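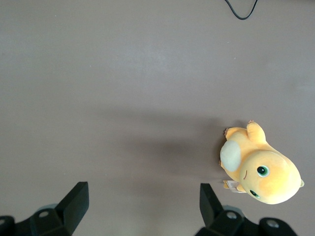 Why are stuffed toys so squishy?

I love this question! Most plush toys are full of fluffy stuff called polyester fiber. It's made of super thin, springy threads all tangled up together, with lots of air hiding in between. Give your toy a squeeze and the air gets pushed out. Let go, and the threads spring back (poof!) and the air rushes in again.

The fuzzy outside is fabric with tiny threads standing up, kind of like very short grass. Eyes and mouths are often sewn on with colored thread, and I like those best, no hard buttons to poke your cheek at bedtime!

Now go find the little tag on your own toy. It might tell you what's inside, and how to wash it too.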